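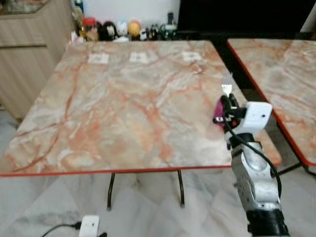 The marble-pattern table, red edge toward the front, with its partner next to it.

We bought the pair on a Saturday in February from Deepak Mishra, who was clearing out his late aunt's apartment. He wanted 4000 for both and would not split them. I had only planned on one. I paid 4000.

The top is pale gray and cream with rust-colored veins running across it on the diagonal. In Deepak's hallway I thought it was too much orange. By the time we had them home I had stopped minding, and now I like the orange more than the gray. The red edge I liked from the start.

Getting them up the stairs took Tarun Kanaujia and me most of an afternoon. The legs splay out a little and caught on the railing at every landing. Tarun wanted to take them off. I said no, and we scraped some paint off the wall by the second floor door, so he was probably right. The touch-up paint cost 115.

I have them standing side by side with a gap between. I tried pushing them together for one evening and kept looking at the double red line down the middle. Apart is better. You can still lay a cloth over both for dinner.

For cleaning I use a damp cloth and then a dry one. I tried the Nistell spray that my sister swears by and it left streaks, so that went under the sink. Coffee wipes up fine if I get to it the same day. Turmeric I have not tested and don't plan to.

The little figurines on the shelf behind are staying where they are for now. I keep meaning to move the bottles at the right end to the kitchen, and the one with the red lid on the left side too. Next job is chairs. Clako has a plain black one I like, but I want to sit in it first.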